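Courses > Materials and Waste > Unit 3 > Handout: Where Old Computers Go

Filed under: Course Notes, E-waste

The first thing to understand about a dead office computer is that it rarely leaves the office. It goes to a cupboard. When the Stockdale campus cleared its storerooms in February, the tally came to 298 desktops, of which 265 had been declared "spare" by someone who had since retired. For our purposes the cupboard counts as a stage in the life cycle, and you should draw it on your diagrams.

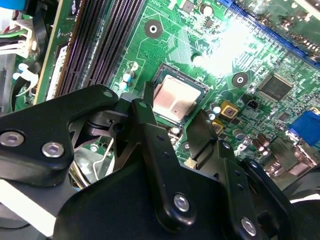 Reading time: 3 minutes

After the cupboard comes sorting. Reuse sits above recycling in the hierarchy, a ranking everybody endorses and the budget ignores. A board that still works is worth more as a board than as the copper, tin and trace gold you'd recover by shredding it. The Dredar case study (see reader) puts a price on both routes. Read the footnotes, where the labour costs have been hidden.

Steel and aluminium are the easy part. They're heavy, they're separable and buyers exist.
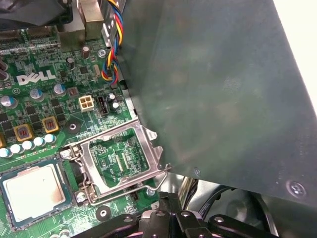

Plastics are the awkward part – mixed polymers, old flame retardants, and colours chosen by people who never imagined a second owner. The Indetti scheme collected its casings for 20 months before asking who might want them. Bring an opinion on this to the tute.

Batteries come out first, always. This includes the coin cell on the mainboard, which students forget every year.
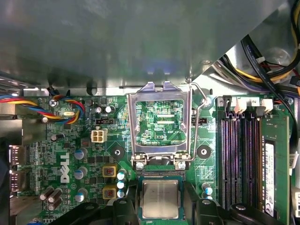 Is a shredded computer a recycled computer?
Only the portion that ends up as usable material. The rest is a smaller pile of rubbish, however nice the certificate.

Set reading is the Boserora report, chapter 3. Skip the foreword.

Related handouts
Landfill Levies and Who Dodges Them
Repair Cafes: A Sceptic's Guide
Reading a Mass Balance
Fridges, Foam and Gas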